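Guides > Cadeck two-arm kit > Section 4: Sorting by size

Overview | Unpacking | Arms | Sorting | Faults | Contact

4. Setting up a sorting run

The Cadeck brochure says the kit sorts hand tools "straight out of the box." Ours did not, and I would not plan a workday on the idea that yours will. This section is the order of work Josefina Zapata and I settled on at the Villalba shop after throwing out most of the quick-start card. Follow the card if you like, but read the cautions first.

4.1 Before you power on

1. Check that both arms are bolted down. The card says hand tight. Use the wrench.
2. Clear the table in front of the main arm. Leave the trays where they are.
3. Wipe the tabletop. The brochure claims the vision software ignores dirt, and I have seen no proof of that.
4. Open both grippers fully from the control screen and watch them do it. A green light on the screen only tells you the command was sent.

Note: The Nostance add-on pack changes the menu names. If "Home" is missing, look under "Park."

4.2 Laying out the items

1. Start with one kind of item. Scissors are a fair test: the handles vary a lot and the blades are thin, so weak grip settings show up early.
2. Lay them side by side, handles toward the gripper, blades pointing away.
3. Put the largest on the left and the smallest on the right. The software is supposed to work out the order for itself. Give it the easy case first and see if it can manage that.
4. Leave a gap between handles. If two loops touch, the software may treat them as one item.

CAUTION: Close every blade before you start. The soft-grip feature is sold as a safety measure. It limits the force of the fingers and does nothing about an open blade being swung over the table.

4.3 First run

1. Set speed to 10 percent. The default is 66, which is a showroom number.
2. Stand where you can reach the stop button without leaning across either arm.
3. Press Scan and compare the list on the screen with what is on the table. Fix any wrong entry by hand.
4. Press Run. Let it lift one item and set it down, then press Pause.
5. If the item slipped, add grip in small steps. Do not jump to the top setting, whatever the support line suggests.

Note: The sales sheet promises up to 168 hours of running without a new calibration. Rania Mahasneh calibrates hers at the start of every shift and I now do the same.

CAUTION: The second arm can move during a main-arm run, even when it has no task assigned. Lover, who sold us the kit, calls this "idle balancing." Turn it off in menu 19 before you put a hand anywhere near the trays.

4.4 Mixed sizes

Once the plain row works, change one thing at a time. Swap two neighbors, scan again, and see if the size order on the screen still matches the table. Only after that should you turn an item sideways. If the scan comes back wrong twice in a row, go back to 4.2 and widen the gaps before you touch the settings.

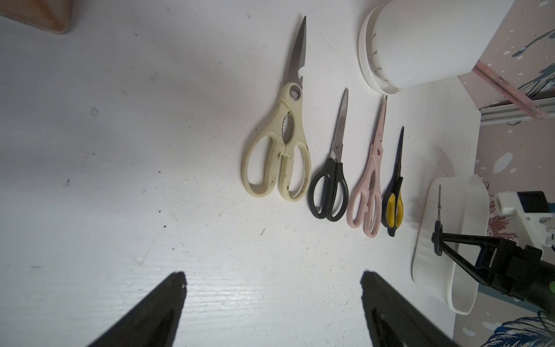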